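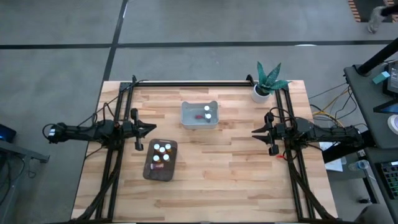
Stakano Serving Tray, Dark Brown

Rectangular tray, rounded corners. Good for bottles and jars that otherwise wander all over the table. Pill bottles stand up fine on it, shown with six, one lying down.

Item no. 748
Colour: dark brown (only one we do)
Price: £30 for 3, singles on request
Postage: free over £100, otherwise worked out at checkout

What people use it for

Medicines mostly, going by the emails. Also spice jars, nail varnish, eye drops, the bits by the kettle. One for morning and one for night if you've got a lot to keep track of. Tops facing the same way helps, labels out.

Keep it out of reach of children. It's a tray, no lid, no lock. If you need something that shuts see the Collard boxes.

Care

Wipe with a damp cloth, bit of washing-up liquid. Not the dishwasher please, we've had two come back bent. Sticky syrup rings come off with warm water, leave it a minute frist.

Not included

Bottles, the grey tub, the plant, the table. Tub is the Šimkus shallow one, see-through grey, listed seperately under Storage. Handy for the odds and ends that don't belong on the tray. Back in stock in September.

Delivery and returns

Sent from Sturkham. Orders in before 2 pm go same day, later ones next morning. Returns fine if unused, keep the sleeve it comes in. Please put your order number in the parcel, not just your name.

Chemists and care homes: trade price on bigger orders, email Kadri Raudsepp with how many and where to. Samples, ask Ivars Priedītis.

Reviews

"Bought for mum's tablets, then got another set for the bathroom. Wish it came in a lighter colour." Aušra Dzene

"Good tray. Box was a bit squashed, tray ok." Jaanus Grigaitė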